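Mladenović Funeral Home is a family-owned funeral home in Omham. We arrange burials, cremations and memorial services for families in town and in the farm country around it. We have two chapels, a small arrangement office and a parking lot on the north side of the building.

## How we started

The firm grew out of a furniture shop that also built caskets, as a lot of funeral homes did. The furniture side closed first. The shop floor became what we now call the Front Chapel, which seats 80, and the old loading door is still there behind the curtain on the east wall. The second chapel was added later for larger services and seats 300 with the folding doors open.

Sorin Lazarević bought the business from the founding family and kept the name. He had worked here for 8 years by then, first on the night phone and later as a licensed director.

## Who works here

**Sorin Lazarević, owner and funeral director.** Sorin meets with most families himself and is present at nearly every graveside service. He speaks Serbian and English.

**Mirjam Gisler, funeral director and embalmer.** Mirjam handles preparation and dressing. She also takes care of transfers from out of state and the paperwork that goes with them.

**Drita Grgić, office manager.** Drita answers the phone during the day. She files death certificates, orders certified copies and helps families place obituaries with the newspaper.

**Ilir Živković, pre-planning.** Ilir works with people who want to set down their wishes ahead of time. A pre-planning meeting takes an hour or so and there is no charge for it. You can pay in advance or just leave the instructions on file — both are common.

## Obituaries

We write an obituary for every family that wants one, and it is included in our basic services fee. Drita will ask for full names, dates, places of birth and death, schools, military service, work, church or club membership, and the names of survivors and those who died earlier. Please check spellings with a relative before the meeting if you can. The newspaper charges by length and we pass that charge along without a markup. The version on our own website can be as long as you like and stays up permanently.

## Clothing and personal items

Families are welcome to bring clothing of any kind. Suits and dresses are the usual choice, but we have dressed people in work shirts, team jerseys and pajamas. Please include underclothes and socks. Shoes are optional. Glasses and jewelry are listed on a form that you sign, and you tell us whether each item stays or comes back to you.

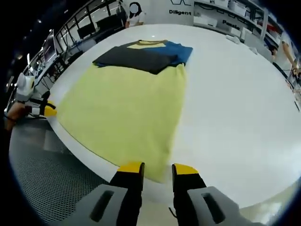
*Tops and shirts, light and dark. Everyday clothes are fine.*

## Prices

Our general price list is available at the front office, and we will read prices over the phone to anyone who asks. You do not need to give your name. The current list took effect in January. Caskets and urns are on separate lists — you may also supply your own, and we do not add a fee for that.

## Reaching us

The office is open on weekdays during business hours and by appointment at other times. When a death occurs, call at any hour. After the office closes, calls go to the director on duty.

*Page updated August 25, 2025*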